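로봇팔로 하드디스크 빼기, 걸쇠가 안 풀린 채 당겨 버렸을 때

작업실 요령 모음 / 분해와 재활용

중고 컴퓨터를 분해해서 드라이브만 모으는 일, 해 보신 분은 아시죠? 처음 몇 대는 재미있고 그다음부터는 손끝이 아픕니다. 걸쇠를 누르고, 당기고, 커넥터 빼고, 또 누르고. 그래서 우리 브래던스(Bradance) 작업실에서는 이 일을 로봇팔한테 가르치고 있어요. 팔 이름은 마렌(Maren)입니다. 저는 요즘 이 녀석 보는 재미로 작업실에 나갑니다. 케이스 속에 들어가서 캐디를 더듬더듬 찾는 모습이 정말 볼 만하거든요!

그런데 오늘 쓸 이야기는 잘된 날 이야기가 아닙니다. 크게 한 번 삐끗한 날, 그리고 그날 이후로 바꾼 것들입니다. 로봇이 없는 분께도 쓸모 있는 내용이 꽤 있으니(드라이브 캐디 다루는 법은 사람 손이나 로봇 손이나 똑같아요) 끝까지 훑어봐 주세요.

그날 무슨 일이 있었나

마렌은 9월부터 캐디 빼기를 연습했습니다. 순서는 단순합니다. 케이스 위로 접근, 손가락을 벌린 채로 내려가기, 캐디 끝을 잡기, 걸쇠가 눌렸는지 확인, 레일 방향으로 당기기. 제어 프로그램은 파스테티(Fastetti)를 쓰고, 동작 기록은 음피낭가(Mfinanga)라는 기록기에 따로 남깁니다. 음피낭가는 태그 두건(Tadhg Duggan)이 짜서 나눠 준 작은 도구인데, 저는 이걸 정말 좋아합니다. 화면이 못생겼지만 필요한 건 다 적혀 있어요.

문제가 난 건 늘 하던 기종이었습니다. 그래서 더 당황했죠. 팔이 내려가고, 손가락이 캐디를 물고, 당기기 시작했는데 소리가 달랐습니다. 평소에는 '딸깍' 하고 나서 '스윽' 하는데 그날은 '딸깍'이 없고 바로 '끼이익'이었어요. 한쪽 걸쇠가 걸린 채로 캐디가 비스듬히 돌아가면서 레일에 끼였고, 팔은 그걸 그대로 당겼습니다. 케이스가 통째로 작업대 위에서 끌려왔고요.

그러고는 멈췄습니다. 화면에 뜬 건 오류 391. 보호 정지입니다. 우리 설정에서는 손목에 걸리는 힘이 한도를 넘으면 이 번호가 나와요. 멈춘 건 다행인데, 멈춘 뒤가 더 골치였습니다. 손가락은 캐디를 꽉 문 상태고, 팔은 당기던 힘을 품은 채로 서 있고, 케이스는 작업대 모서리에 반쯤 걸쳐 있었거든요.

제가 한 실수를 고백하자면, 케이스가 떨어질까 봐 바로 손을 뻗었습니다. 비상정지도 안 누르고요. 다친 데는 없었지만 옆에 있던 사람이 제 팔꿈치를 잡아당겼고, 그 뒤로 한참 잔소리를 들었습니다. 들어 마땅한 잔소리였어요.

멈춘 로봇은 쉬고 있는 로봇이 아니다

제일 먼저 적어 두고 싶은 요령입니다. 보호 정지는 전원이 꺼진 상태가 아니에요. 모터에는 여전히 힘이 들어가 있을 수 있고, 누가 화면에서 '재개'를 누르면 하던 동작을 이어서 할 수도 있습니다. 기종마다 다르니 꼭 자기 설명서를 보시고요, 우리 작업실 순서는 이렇게 굳어졌습니다.

비상정지 버튼을 누른다.
조종 화면은 작업 중인 사람 한 명만 만진다. 그 사람이 "잡았다"고 소리 내어 말한다.
팔과 케이스가 어떤 방향으로 밀고 당기는지 눈으로 먼저 본다.
케이스를 받칠 게 필요하면 손 대신 나무 블록이나 모래주머니부터 밀어 넣는다.
비상정지를 풀고 손가락을 아주 느린 속도로 벌린다. 이때 손은 다 빼고 있는다.
캐디가 툭 튕길 수 있으니 얼굴을 케이스 위에 두지 않는다.

마지막 줄은 정말입니다. 비틀린 플라스틱 캐디는 스프링이나 다름없어요. 보안경 쓰세요. 저는 안경 쓴다고 버티다가 이제는 그 위에 또 씁니다.

비상정지 버튼 위치도 바꿨습니다. 전에는 조종 화면 옆에만 있었는데, 케이스 앞에 서 있으면 몸을 틀어야 닿았어요. 지금은 작업대 앞판, 왼손이 저절로 닿는 자리에 하나를 더 달았습니다. 배선은 아무 데나 따서 하지 마시고 컨트롤러의 안전 입력 단자에 설명서대로 연결하세요. 일반 스위치를 프로그램 입력에 물려 놓고 비상정지라고 부르면 안 됩니다.

원인 찾기 (제일 신나는 부분)

저는 고장 원인 찾는 걸 무척 좋아합니다. 탐정 놀이 같잖아요! 음피낭가 기록을 열어 보니 손가락이 캐디를 문 시점까지는 평소와 똑같았습니다. 그런데 걸쇠 확인 단계가 통과로 찍혀 있더라고요. 걸쇠가 안 눌렸는데 통과라니.

알고 보니 우리가 확인이라고 불렀던 것은 그냥 손가락 사이 간격이었습니다. 간격이 일정 값보다 좁아지면 걸쇠가 눌린 걸로 쳤던 거죠. 그날은 손가락이 걸쇠 대신 캐디 모서리를 비스듬히 물었고, 간격만 보면 그럴듯했습니다. 파스테티 탓을 하려고 잔뜩 벼르고 있었는데 우리가 넣은 조건이 문제였어요. 좀 머쓱했습니다.

그럼 왜 모서리를 물었느냐. 케이스 자세였습니다. 기울여 놓은 받침이 한쪽으로 밀려 있었어요. 받침 밑에 깐 고무가 먼지를 먹어서 미끄러졌던 것 같고, 그 전에 누가 케이스를 바꿔 끼우면서 밀었을 수도 있습니다. 어느 쪽인지는 끝내 못 밝혔습니다. 둘 다 막으면 되니까 둘 다 막기로 했어요.

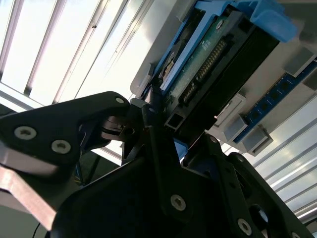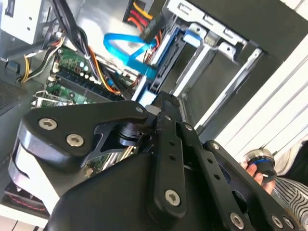

받침 고정부터 이야기할게요. 우리는 작업대에 정지목을 박았습니다. 케이스 바닥 모서리가 닿는 자리에 ㄱ자로 하나, 반대편에는 돌려서 조이는 클램프 하나. 클램프가 닿는 곳에는 두꺼운 펠트를 붙였고요. 얇은 철판 케이스는 세게 조이면 휘어 버려서 레일까지 뻑뻑해집니다. 손으로 밀어 봐서 안 움직이면 거기서 멈추세요. 더 조이고 싶은 마음이 들 텐데 참으셔야 합니다.

고무 깔판은 작업 시작할 때마다 젖은 천으로 닦고 말려서 씁니다. 이거 하나로 미끄러짐이 확 줄었어요. 주방에서 도마 밑에 젖은 행주 까는 것과 비슷한데, 전자기기 옆이니 물기는 남기지 마세요.

케이스 자리를 표시하는 것도 추천합니다. 정지목에 마스킹테이프를 붙이고 네임펜으로 선을 그어 두면, 밀렸을 때 멀리서도 보입니다. 센서 달 생각부터 했던 제가 부끄러울 만큼 잘 듣습니다.

당기기 전에 '살짝 당겨 보기'

이번에 얻은 것 가운데 제가 제일 자랑하고 싶은 요령이에요. 캐디를 물고 나서 바로 뽑지 않고, 레일 방향으로 2밀리만 당겨 봅니다. 그리고 멈춰서 손목에 걸린 힘을 읽어요. 걸쇠가 풀렸으면 힘이 거의 안 올라갑니다. 걸려 있으면 바로 티가 나고요. 힘이 올라갔으면 손가락을 벌리고 10밀리 물러나서 다시 물게 합니다. 이걸 3번까지만 허용하고, 그래도 안 되면 팔이 위로 빠져서 사람을 부르게 했습니다.

횟수 제한이 중요합니다. 처음에는 될 때까지 다시 하게 놔뒀거든요. 그랬더니 같은 자리를 계속 물어서 플라스틱 탭이 하얗게 일어났어요. 고집 센 조수에게는 '여기까지만'을 정해 줘야 합니다.

사람 손으로 뺄 때도 똑같이 해 보세요. 탭을 누르고 아주 조금만 당겨서 느낌을 봅니다. 뻑뻑하면 손목 힘을 쓰지 말고 반대로 한 번 밀어 넣었다가 다시 누르세요. 오래된 캐디는 먼지 때문에 걸쇠가 반만 들어가는 경우가 많고, 한 번 밀어 주면 거짓말처럼 풀릴 때가 있습니다. 저는 이 느낌을 너무 좋아해서 가끔 팔을 세워 놓고 제 손으로 뺍니다.

힘 한도는 낮게 시작해서 조금씩

보호 정지가 걸리는 한도를 높이면 오류가 줄어들긴 합니다. 우리도 그 유혹에 넘어간 적이 있어요. 그런데 그건 화재경보기가 시끄럽다고 건전지를 빼는 것과 같습니다. 한도는 멀쩡한 캐디를 여러 번 빼 보면서 기록을 보고, 평소 값보다 조금만 여유를 두는 선에서 잡으세요. 그리고 케이스 기종이 바뀌면 처음부터 다시 잡습니다. 귀찮아도 다시요.

속도도 따로 정합니다. 케이스 바깥에서는 시원하게 움직여도 되는데, 케이스 안으로 들어가면 확 줄입니다. 안쪽에는 걸릴 게 정말 많으니까요. 사람 손이 같이 들어가는 작업, 예를 들어 팔 옆에서 부품을 잡아 줘야 할 때는 우리는 팔을 세우고 들어갑니다. 가르치는 중이라 꼭 움직여야 한다면 수동 저속 모드로 바꾸고, 누르고 있는 동안에만 움직이는 스위치를 씁니다. 스위치를 쥔 사람은 다른 일을 하지 않습니다. 휴대폰도 안 됩니다. 커피도요.

소매와 머리카락도 챙기세요. 헐렁한 소매는 걷거나 고무줄로 묶고, 긴 머리는 뒤로, 목걸이와 반지는 작은 접시에. 우리 작업실 접시는 붕어빵 모양입니다.

케이블은 로봇보다 먼저 사람이

캐디를 당길 때 두 번째로 많이 나는 사고가 케이블 걸림입니다. SATA 케이블이 고리처럼 떠 있으면 손가락 링크 틈에 쏙 들어가요. 마렌도 전에 한 번 케이블을 낚아서 올라온 적이 있는데, 그 커넥터는 플라스틱이 쪼개져서 버렸습니다.

그래서 팔을 들여보내기 전에 이렇게 정리합니다.

본체 전원 코드를 뽑고, 본체 전원 버튼을 몇 초 눌러 남은 전기를 빼 준다. 전원 공급 장치 자체는 절대 뜯지 않는다.
드라이브에 꽂힌 데이터 케이블과 전원 커넥터를 먼저 분리한다. 줄을 잡지 말고 머리를 잡는다.
떠 있는 케이블은 벨크로 끈으로 케이스 벽 쪽에 모아 묶는다. 케이블 타이는 자를 때 니퍼가 옆 선을 무는 일이 있어서 저는 안 씁니다.
빠진 나사, 조각난 플라스틱이 바닥에 없는지 손전등으로 비춰 본다.

커넥터가 안 빠지면 금속 걸쇠가 달린 SATA 케이블인지 보세요. 머리에 달린 작은 금속판을 누르면서 빼야 합니다. 모르고 당기면 드라이브 쪽 플라스틱이 부러져요. 데이터를 살려야 하는 드라이브라면 눈물이 나는 순간이죠.

팔 자체의 케이블도 잊지 마세요. 그리퍼로 가는 선이 느슨하면 케이스 모서리에 쓸립니다. 우리는 손목을 끝까지 양쪽으로 돌려 보면서 선이 팽팽해지거나 축 처지는 자리를 찾고, 거기에 맞춰 여유를 다시 잡았습니다. 겉 피복이 반질반질하게 닳은 곳이 있으면 그 선은 바로 바꾸고요.

사고 뒤에 그리퍼 점검하기

힘을 크게 받은 다음에는 겉이 멀쩡해도 꼭 들여다보세요. 전원을 내리고 합니다. 링크를 손으로 살살 움직여서 걸리는 데가 없는지 보고, 나사마다 렌치를 대 봅니다. 풀린 나사를 발견하면 은근히 기뻐요. 다음 사고를 하나 막은 거니까요!

나사 머리에 페인트 마커로 가는 선을 그어 두는 방법도 좋습니다. 머리에서 판까지 이어지게 한 줄. 나사가 돌면 선이 어긋나서 바로 보입니다. 자전거 정비하는 분들한테 배운 건데 로봇에도 딱 맞아요. 육각 렌치와 별 모양 렌치는 꼭 맞는 크기로 쓰시고, 비슷하다고 대충 끼우면 홈이 뭉개집니다. 뭉개진 나사 빼는 이야기는 따로 한 편 써야 할 만큼 길어요.

손가락 끝에 플라스틱 가루가 묻어 있으면 부드러운 솔로 털고, 알코올을 조금 적신 천으로 닦습니다. 기름을 치고 싶어도 무는 면에는 치지 마세요. 그 다음번 캐디가 미끄러집니다. 네, 해 봤습니다.

원점도 다시 맞췄습니다. 우리 경우 팔 쪽은 멀쩡했고 그리퍼 손가락이 아주 조금 틀어져 있었어요. 빈 캐디 하나를 작업대에 고정해 두고 그걸 물려 보는 걸로 확인합니다. 이 연습용 캐디는 버리는 케이스에서 하나 건져 두시면 두고두고 씁니다.

하드디스크 쪽은 어떻게 됐나

끼였던 드라이브 궁금하신 분 있을 것 같아서요. 캐디는 휘어서 버렸고, 드라이브는 겉보기에 괜찮았습니다. 다만 충격을 받은 드라이브는 다시 쓰지 않는다는 게 우리 규칙이라 파기 상자로 갔어요. 드라이브를 만질 때는 옆면을 잡고, 기판이 드러난 아랫면은 손대지 않습니다. 로봇이 놓는 자리에는 정전기 방지 매트를 깔았고, 팔이 내려놓는 높이도 매트 두께만큼 다시 가르쳤습니다. 이걸 깜빡하면 매트에 드라이브를 꾹 찍어 누르거든요.

작은 통 하나를 옆에 두고 메인보드에서 나온 동전 모양 전지는 따로 모으세요. 단자끼리 닿지 않게 테이프를 붙여서요. 분해 상자에 같이 굴러다니면 위험합니다.

기록은 그날 바로

태그가 보내 준 메모에 이런 말이 있었어요. "번호만 적지 말고 소리도 적어 두세요." 저는 이 말이 참 마음에 들어서 그 뒤로 기록장에 소리 칸을 만들었습니다. '딸깍 없음', '끼이익', '톡톡 두 번' 같은 게 적혀 있어서 남이 보면 좀 이상할 텐데, 나중에 기록을 뒤질 때 숫자보다 먼저 눈에 들어옵니다.

우리 기록장 칸은 이렇습니다. 케이스 기종, 받침 위치가 선에 맞았는지, 오류 번호, 소리, 누가 스위치를 쥐고 있었는지, 어떻게 풀었는지. 잘못한 사람 이름 적는 칸은 없습니다. 있으면 다들 안 적게 되더라고요. 제 손 뻗은 이야기도 제가 직접 적었고요.

같은 오류가 또 나면 그날은 자동 동작을 멈추고 수동으로만 합니다. 한창 잘되던 중이면 아쉽지만, 수동으로 하다 보면 원인이 보이는 때가 많습니다. 지난번에는 정지목에 나사 부스러기가 끼어서 케이스가 살짝 떠 있는 걸 그렇게 찾았어요.

다음에는 캐디 없이 나사로 고정된 드라이브를 해 보려고 합니다. 나사를 풀어야 하니 훨씬 어렵겠죠. 벌써 신납니다. 혹시 좁은 케이스 안에서 나사를 안 떨어뜨리고 푸는 방법을 아시는 분은 댓글로 알려 주세요. 자석 비트는 써 봤는데, 우리 비트는 자력이 약해서 나사가 중간에 툭툭 떨어집니다.

2019년 11월 24일에 고침: 비상정지 위치 부분을 보탰고, 받침 고무 닦는 이야기에 물기 주의를 넣었습니다.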